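4.2 Does the order of steps matter?

Housekeeping manuals tend to agree that a flat sheet should be squared at the head of the bed before anything else is touched. The Garkside guide says so, and Grasero repeats it almost word for word. Neither gives any evidence. We suspect the advice was copied from one manual to the next until it began to look like a finding, and this section asks how much of it survives contact with ordinary bedrooms.

The household notes we collected in August cover 33 beds. Lies Van Rooij coded the notes for the order in which people said they worked, and Teun Van Rooij coded them again without seeing her results. They disagreed most often on what counts as "finished." A sheet with a straight hem and a wrinkled middle was finished for one coder and half done for the other. We kept both codes — picking one would have hidden the very problem we were trying to look at.

The hem is the part most people claimed to care about. It is also the easiest part to judge by eye, which should make us careful. A band of doubled cloth gives a clear line to compare with the pillows, while the rest of the sheet offers nothing of the kind. Figure 2 is a useful case. The hem band lies straight enough across the bed for most of its width, and a reader who looked only there might call the job well done.
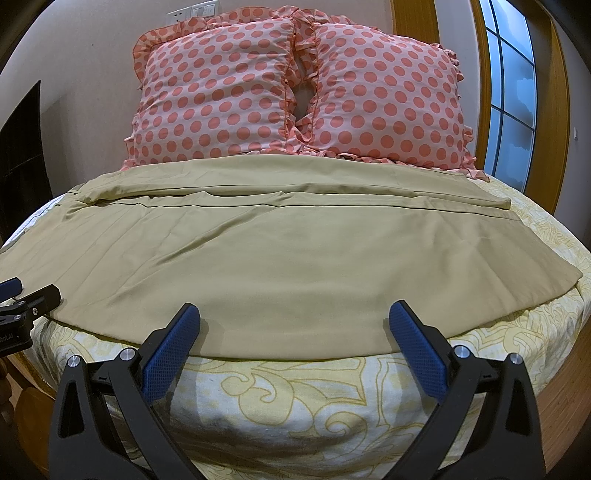
Figure 2. Khaki flat sheet, partly folded, over a patterned fitted sheet. The hem band lies near the pillows; soft diagonal wrinkles remain below it.

The wrinkles tell us less than the manuals would like. Marti treats diagonal wrinkles as proof that one corner was pulled before the other. That may be so in some cases, but a sheet that came creased from the closet could look much the same, and nothing in a finished bed lets us tell the two apart. The same goes for the strips of fitted sheet left showing at the sides. They could mean a poor start, a sheet too small for the mattress, or a person who likes it that way.

Pillows raise a further doubt. Jinel advises that they go on last, yet several households set them against the wall early and worked up to them. We found no clear difference in how either group rated its own bed, though self-ratings are weak evidence and we would not lean on them.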